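Lernum Help – Home – Ask – Tags – Unanswered – Sign in

We use cookies to keep you signed in and to count visits. Accept / Settings

Small printed arm loses its home position over a long run

Asked September 6, 2026

I look after a Skirnisell arm: blue printed parts, hobby servos, everything bolted to the edge of a white table. It moves small blocks between the open table and a tray. After a restart it hits the taught points well enough. By cycle 216 of yesterday's run the elbow was stopping 3 mm short of where it should, and it stayed short until I cycled the power. The wrist is less bad. The controller shows its red LED the whole time and logs no fault.

Done so far: elbow horn screw tightened, taught points recorded again, supply changed for one rated at 10 A. No difference from the last one.
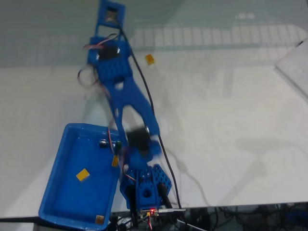 The error only appears in one direction. Coming down to the table from above it is short, coming back up it is fine. I have not opened the elbow servo. Before I order a replacement I would like to know if this is wear, heat or wiring.

2 answers

Answer 1 (accepted)

Start with the wiring. Servo leads on this kind of arm are often left in loose loops, and a loop that catches on a bracket puts a side load on the joint and works the plug loose in its header. Power down, move the elbow by hand through its full travel and watch the leads at both ends. They should never go tight. Tie them to the link on either side of the joint, with the slack at the joint itself.

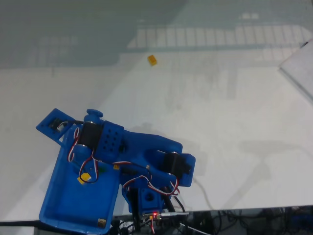 Does the elbow servo need to come off the arm to be checked?
Leave it on for the first test. Take the load off by supporting the forearm, command the middle position and feel for play at the end of the link. Play that was not there when the arm was new points to the gears or the horn spline. If it feels firm, the servo can stay where it is and you look at heat and supply.

For heat, run 40 cycles, stop, and put a contact thermometer on the case. Compare it with the wrist servo straight away. A hobby servo holding a forearm out flat draws current all the time, and the position pot drifts as the case warms. The cure is a parked pose with the forearm folded back over the base, plus a short rest there between cycles. Tikelano's controller software has a park setting in the motion menu – it is off by default. 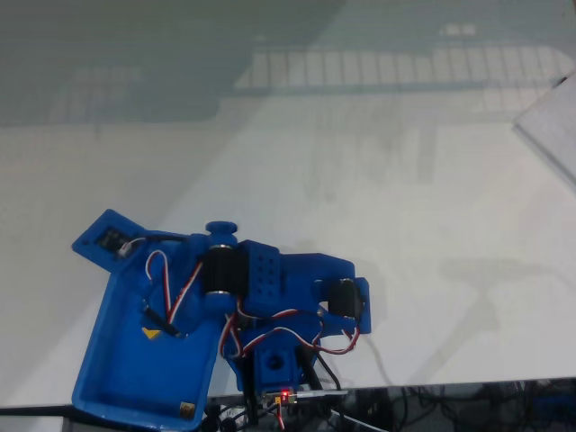 For supply, measure at the elbow plug and not at the board. The board can be fine while a thin extension lead drops enough to matter under load. Meter on the plug, arm moving, note the lowest reading. If it sags, fit a heavier lead before you buy any servos.

Re-home after each change, and change one thing at a time.

Answer 2

had the same, new servo fixed it. metal gears

Comments

Tariq Niazi: Short on the way down only would make me look at the horn first. A printed horn seat wears oval and the screw still feels tight.

Chiu: Seconded. I ream mine and press in a metal insert. Lasted since March.

Original poster: There was play at the horn. Insert ordered, leads tied. Will measure at the plug when the arm is back together.

Chiu: Check the wrist one while you have it apart.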